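Tundeseo Community Kitchen - progress report to the Haltula Fund

Prepared by Bergþóra Zoëga, project coordinator

The grant was awarded for a shared kitchen where small food makers can rent time by the half day. Work on the building finished in July. The grease trap had to be moved before the county would sign off, and that took up most of the money set aside for surprises. The final bill for the plumbing came to $2790 over the first quote. We covered it by putting off the new signs and the second walk-in shelf unit.

Six makers now hold regular slots. Two bake bread, one makes hot sauce, and the others do prepared lunches. Kitchen use since opening stands at 240 hours against a target of 300 for the period. Mornings are full. Evenings are slow, and we have dropped the evening rate to see if that helps.
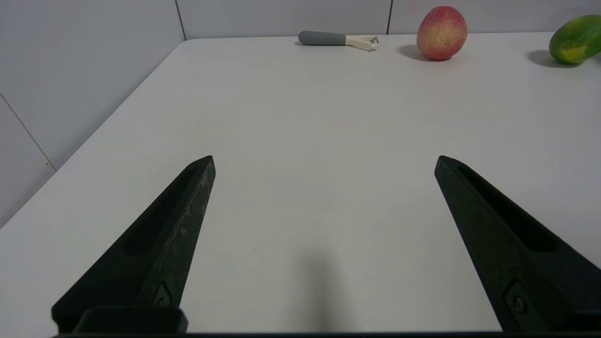 Last changed: October 11, 2022

The food safety classes started late. Our first teacher moved away, and Jafarzadeh Training took over the contract on the same terms. Everyone who rents time has now passed the basic course - two still need the allergen part.

Drokel supplied the dishwasher and came back twice to fix the drain pump. It has run without a fault since the second visit. The warranty covers parts and labor, so there was no cost to the grant.

We ask to move the unspent sign money into the cleaning budget. Rental fees pay for daily cleaning but not for the hood and ducts, which the fire inspector wants done twice a year. A revised budget is attached.

Next period we plan to fill the evening slots, finish the allergen training and put up the second shelf unit. The waiting list for mornings is open, and we will report on it with the year-end figures.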